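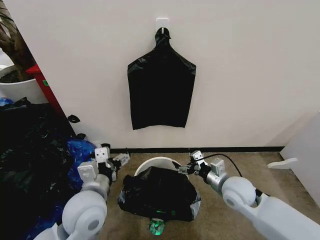

Trash bag on the wall hook.

Ticket 767: Parcel boundaries shifted after import, Porncombe land register
Opened by: Rosalinda Baluyot, records desk, Porncombe
Handled by: Malsha Siriwardena, Jisar support
Priority: High
Status: Resolved, one item carried over

Problem as reported
We loaded the new survey file for the Manalastas tract into Jisar and the parcel lines do not sit where they should. Everything on the east side of the river road is off to the north. On the map, three family holdings now overlap the lease area that was approved last year. On paper they do not touch it. The areas listed in the parcel table look right, so I think the shapes are fine and only the position is wrong.

This is holding up the objection period. People come to the desk to check their plot against the lease and I can't print them a map that I know is wrong. Please advise whether I should roll back.

What I tried before opening the ticket
Cleared the map cache and logged back in. No change.
Loaded the same file a second time under a test name. Same shift.
Opened an older tract, Clorketthorpe, to compare. It displays correctly.

Reply, Malsha Siriwardena
Please don't roll back yet. A rollback would also remove the claimant notes entered since the import, and those are not in the survey file. I have set the tract to read-only and turned off map printing for it. Printing for other tracts still works.

Can you send me the survey cover sheet and the coordinates of any two corner markers you trust? Old concrete markers are best if the field team visited them.

Reply, Rosalinda Baluyot
Cover sheet attached. Markers are the one at the school fence and the one at the ford. Both were visited by the field team and both are in the old paper register. The school marker is 350 meters too far north on the screen. The ford marker looks to be off by the same amount but I measured it with the ruler tool, so treat that one as a rough check. 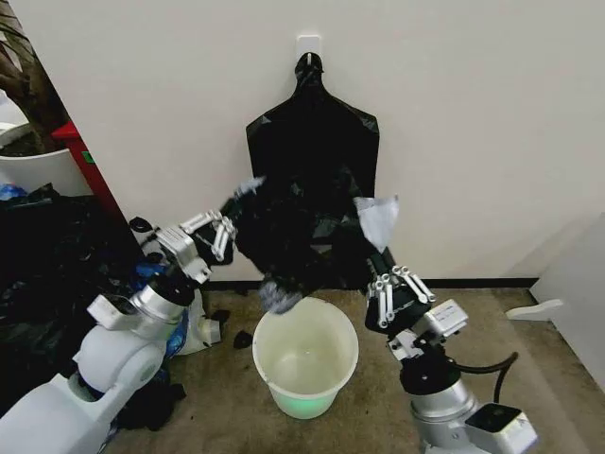 PORNCOMBE, Friday, March 8, 2024

Findings
The cover sheet says the survey was done on the old national datum. The file itself carries no datum tag. When the tag is missing, Jisar falls back to the office default, and the Porncombe default was changed to the new datum when the lease layer was added. The import ran without a warning. Clorketthorpe was loaded before the default changed, so it was not affected.

The parcel shapes and areas were not altered. The overlap with the lease is a display error and should not be recorded as a dispute.

Steps taken
Exported claimant notes for the tract and saved a copy outside the register.
Set the datum by hand on the original survey file.
Imported the file to the test register first and checked both markers. School marker and ford marker now fall on the paper register positions.
Repeated the import on the live register.
Reattached claimant notes by parcel number.

6 notes did not reattach. They belong to parcels that were split during the survey, so the old number no longer exists. A list is in the attachments. These need to be matched by someone at the desk who has the family files.

Reply, Rosalinda Baluyot
Checked on screen and on a test print. The three holdings are clear of the lease line. I have matched all the notes from the list except one, where two brothers now hold the halves and the note doesn't say which half it is about. I will ask them when they come in. Please turn printing back on.

Two maps were printed before I noticed the problem. I have the names and will replace them.

Reply, Malsha Siriwardena
Printing is on and the read-only flag is removed. Please mark the two old maps as void in the issue log with this ticket number.

Carried over: a warning on import when the datum tag is missing. Planned for the June update. Until then, check the cover sheet against the office default before every import.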